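Sorting a Pen Cup and Clearing a Small Work Surface

Last updated 12/13/25 by Vimala Pinto

Scope

These steps apply to a single pen cup on a shared or personal desk. They do not cover drawers, wall racks or art supplies. Allow 14 minutes for the first pass. Later passes are shorter.

What you need

A flat board or tray, light in color, large enough to hold the full contents of the cup in one layer
The cup itself
Scrap paper
A damp cloth and a dry cloth
A small bag for discards

Setting up

Put the board on the table with its long side toward you. Check that it sits flat. A board that rocks will send round barrels onto the floor as soon as the cup is tipped. White works best, as ink spots and loose caps show up against it.

Stand the cup at the center of the board, within reach of both hands. Anything that belongs in the cup but has been left elsewhere on the desk goes on the board in front of it.

Emptying and testing

1. Lay the cup on its side and slide the contents out. Do not turn it upside down.
2. Separate pens, highlighters and everything else.
3. Draw a line 2 inches long with each pen on scrap paper. If it skips, draw a second line. If the second line skips, discard the pen.
4. Pull the cap off each highlighter and check the tip. Discard any tip that is frayed or stained dark.
5. Match loose caps to barrels. A cap with no barrel is a discard. 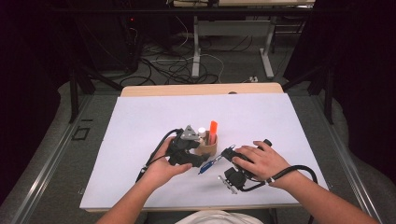 Wipe the inside of the cup with the damp cloth, then the dry one. Dust and eraser crumbs collect at the bottom and will transfer to the tips of anything stored point down. Leave the cup open until no moisture remains.

Refilling

Highlighters go in first, cap up, against the back wall of the cup. Short items go next, toward the front, where they can be reached without removing anything else. Pens go in last. Retract the point before inserting a click pen. Capped pens go in cap up.

Hold the cup at the base with one hand while loading with the other. Lower each item until it touches the bottom. Dropping it in chips plastic barrels and can tip a lightweight cup.

Stop when the cup is two-thirds full at the rim. At that level any item can be taken out with two fingers. Store the surplus in a box away from the desk.

Common problems

Cup tips over: too many long items on one side. Redistribute them, or use a wider cup.

Highlighter dries out again within weeks: the cap is not seated. Press until it clicks or stops moving.

Ink on the board: wipe at once with the damp cloth. For older marks, use a little rubbing alcohol on a dry cloth and test a corner first.

Maintenance

Repeat the test lines once a month. Levente Somogyi suggests keeping the same sheet of scrap paper and adding a row each time, so a fading pen can be compared with its earlier line. Mine has rows going back to November.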